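Lists > Plekby Robot Club > Messages > Simulator evenings

23 February 2026
Posted by the club secretary, Plekby Robot Club

Subject: Re: Do we really need the simulator before the Macedo Cup?

Dear all,

Thank you for the lovely long message about the simulator, and sorry to have sat on it for a while. I wanted to read it properly with a cup of tea and then the half-term bookings got in the way. I'll quote the bit I want to answer, as a few new families have joined the list and won't have seen it:

> My two enjoy the club very much and I don't want to sound like a
> grump. But they joined to build things, and the last few evenings
> they've come home having spent the whole time at a screen moving a
> pretend arm. The Macedo Cup is a real table with real objects on it,
> isn't it? Would it not be better to put them on the Pisar arm from
> the start, even if they have to wait their turn? Also, is there
> something they can do at home, or does it need a special computer?

It's a fair thing to ask, and I grumbled in just the same way when we first got it going in October. We have one Pisar arm and 16 young people. When everybody queued for it, each of them got a few minutes at the controls and then a very long sit on the radiator, and the little ones had wandered off to the biscuit tin well before their second go. With the simulator they can all be driving at once. They can also drop things, squash things and ram the table at full speed, and I don't have to order another motor (the last one took weeks to come, as some of you will remember).

The task this term is picking one toy out of a jumble. The cup rules say the toys will be odd shapes and will be touching one another, so we've been setting up practice tables with that in mind. The one the younger group were on last time had an owlish sort of creature with big bulging eyes lying right up against a heap of beige pieces, and the gripper has to come in close beside them.
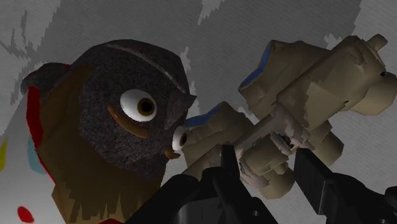

1. What they are learning from it

Mostly patience, I think! A round, tilted head is a beast of a thing to hold, and the first idea everyone has is to go straight for the middle of it. After a few tries they begin to look for a better place to grip, and to think about what the other finger is going to bump into on the way. They write each try down in the shared log, with a word or two on what went wrong. The log stood at 1,662 tries when I last looked, and I've promised a cake when it gets to 2,000, so you may hear some talk of that at home.

2. When they move to the real arm

From the next session we'll split the evening. The first half stays on the simulator and the second half is on the Pisar, in pairs, with one driving and one watching the side of the table the driver can't see so well. Please do tell your two that they haven't been forgotten. Anyone who has filled in a full page of the log can put their name on the sheet by the door, and we'll work down it in order.

I should say that the real arm won't behave quite like the one on the screen. It sags a bit at full stretch and the fingers are slower to close. Some of the children will be cross about this, and I'd ask you to be kind about it in the car. Working out the difference is a good part of what the cup judges want to hear in the short talk.

3. Doing it at home

Yes, they can, on most family laptops, though an old one will get warm and the pictures will be jerky. The setup sheet is in the club folder, under the Tedetti kit. If you get stuck at the step with the controller settings, leave it and bring the laptop along. We've 2 spare controllers to lend, and I'd like them back with their leads this time, please.

On the building side, I take the point and I'm glad you made it. We've still got the practice table to make – the legs are cut and that's as far as it's got – and there are new finger pads to try on the gripper. If your two would sooner have a screwdriver in their hands for an evening, send them to me when they come in.

Warm wishes to all,
The club secretary

Comments

Thank you, that helps a lot. They've both said yes to the table legs. I'll have a go at the setup sheet before we come.

Is it the same cake as last year? Asking for my daughter.

We got it running on a very old laptop by making the window smaller. Happy to show anyone how at pick-up.

I have one of the controllers! Lead too. Will bring both back next time, sorry.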